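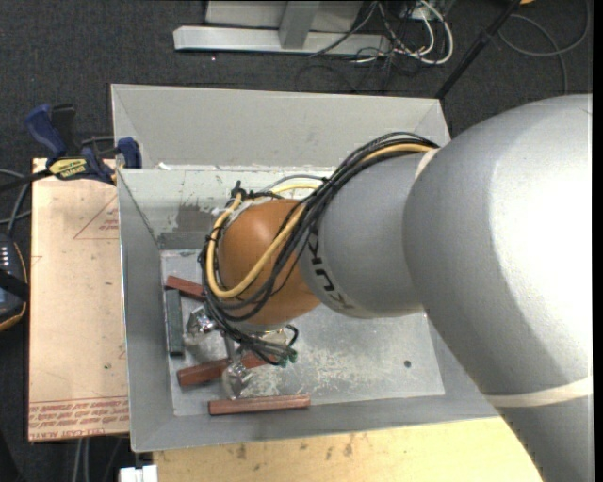 KUKA arm over the picking bin, clamps at the back corner.

Cable dressing and bin position, May

I spent most of an afternoon on two jobs I had been putting off on the stick-picking cell: the cable run over the wrist and the position of the bin.

The cables first. The yellow and black lines come along the top of the forearm and loop over the brown housing at the end. The old loops were too short. With the last axis turned past 300 degrees the yellow one went tight and pulled on its plug. I let out 51 mm of slack and ran the axis slowly both ways at 13 per cent override, watching the loop the whole time. It no longer goes tight. It does hang lower, so I have added a waypoint above the rim and the arm now comes down nearly vertical for the last part of the move.

I have left the small green connector where it was. It has a screw terminal that works loose, and I would sooner be able to see it. Tightened again, marked with paint pen.

The foil-like wrap on the fingers is a wear item. It tears at the tips, where they touch the bin floor, and gets rewrapped when the bare metal shows. Old foil comes off completely first. A second layer over a torn one makes the fingers thicker and the grip width in the program is then wrong.

The bin is held to the table edge by two blue bar clamps. Before this it sat loose on a rubber mat from Ritgate and crept every time a finger caught the wall. Pick positions drifted and I blamed the calibration for a week. Order of work now: clamp, push each corner by hand, touch off on the hole on the right of the floor, save the base frame, then load the blocks.

I check the touch-off again every 1,000 picks. The log goes in the Montoya folder with the older ones.

Still to do: the cables on the carpet behind the table want a proper cover. Grenetti sell one that looks wide enough, but I have not measured the bundle yet.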